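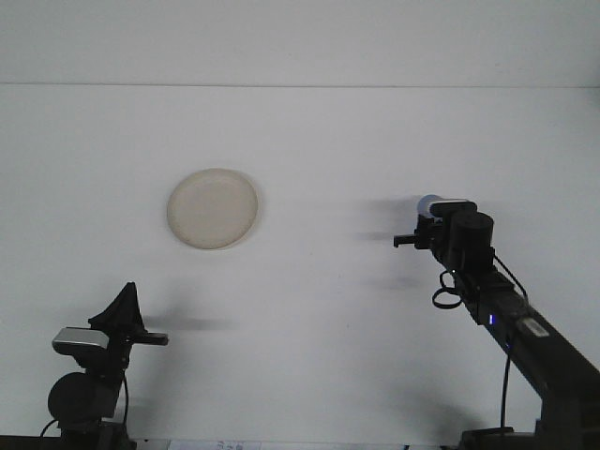

Two arms and a plate at the Brirkow lab's bench in Idholm.

Robot learns to wait its turn, beats robot that doesn't

IDHOLM, Sunday, September 8, 2024. A robotics group at Brirkow has spent the better part of a year teaching a pair of mechanical arms to pass a plate to each other, and it now reports that the largest single improvement came from letting one of them do nothing.

The result is in a preprint the group posted this week along with its code. The method is called Intarasuk, a name the paper uses in its title and at no point explains. Stripped of its equations, it goes like this. Two arms share one table. A person steers both of them through a job many times over, and the software learns to copy what the person did. Most systems of this kind treat the pair as one big machine with a lot of joints and predict every motion for both sides at every tick. Intarasuk adds a small side channel that asks, several times a second, which arm has a reason to be moving. The other one is told to hold still.

Anyone who has carried a sofa down a staircase with a relative will see the appeal.

The trouble the group set out to fix is known in the lab as fidgeting. An arm with no part in the current step still gets orders, and the orders are mostly noise picked up from the demonstrations. Human operators drift. They get bored with the left hand while the right hand is busy, and the left hand wanders. The software, a diligent student, learns the wandering too. In the baseline runs the idle arm would creep toward the plate while its partner was reaching for it, and the two would meet over the rim like people going for the last bread roll.

For the main test, one arm had to pick up a plate by the edge, move it to a spot within reach of the other, and let go. The second arm then took it and set it down on its own side. Each trial began with an empty plate lying on a bare stretch of white tabletop. The authors say they tried cups first and went back to plates when they found that a cup forgives a sloppy grip and a plate does not. A thin rim gives a two-fingered gripper very little to hold, and if both arms pull on it at once the plate tends to leave.

The training set came to 3,001 demonstrations. The paper says the plan was 3,000 and that the extra one was recorded by mistake, found to be perfectly good, and kept. Reviewers are expected to ask about it anyway.

Trials were run 400 at a time for each version of the software, with the plate's starting position changed between attempts. The paper puts the success rates in a table and, to its credit, puts the failures in a longer one. Intarasuk finished the handover more often than the baseline in every condition tested, and the gap was widest when the plate started close to the midline, where both arms could plausibly claim it. When the plate started far over on one side the two methods were nearly tied. There was never much doubt about whose plate that was.

The new method is also slower. Holding an arm still until it is wanted means it has farther to travel when its moment comes, and the handovers took longer from start to finish. The authors call this "a modest cost in cycle time." Readers who run actual production lines may have another adjective in mind.

A more interesting number is buried in the appendix. The group retrained everything on a random 900 of the demonstrations to see what would happen with less data. The baseline got noticeably worse. Intarasuk got a little worse. The authors suggest that a system which doesn't have to learn two arms' worth of pointless motion has more attention left for the useful kind, and they are careful to say they haven't proved it.

Three kinds of failure remain. In the first, both arms decide it is the other one's turn, and the trial ends in a long and courteous silence until the timer runs out. The paper has a formal term for this. The plot labels, which someone evidently forgot to clean up before posting, say "after you." In the second, the giving arm lets go a fraction early. In the third, the plate is gripped at an angle and rotates on the way over, so the receiving arm closes on air next to it. The first kind barely appeared in the baseline, where neither arm was ever known to hesitate about anything.

A fix for the standoff is promised in a follow-up. It amounts to a coin toss: if both arms have been still for too long, one is picked at random and told to get on with it.

Outside interest so far has come mostly from Brununow, which makes tray-loading equipment for commercial kitchens and has asked to try the code on its own machines. Its arms are larger and faster than the ones on the lab bench, and its plates arrive stacked, which the paper doesn't deal with. Whether a waiting policy trained on single plates will cope with a pile of them is an open question, and an easy one to hear the answer to from the next room.

The group is also looking at jobs where both arms have to move together for the whole time, such as folding a cloth. Early runs are described in one paragraph at the very end. The side channel, asked which arm should be moving, correctly said both, nearly all the time, and so made no difference whatever.

The code comes with the trained models and all of the demonstrations, the accidental one included. It is the last file in the folder.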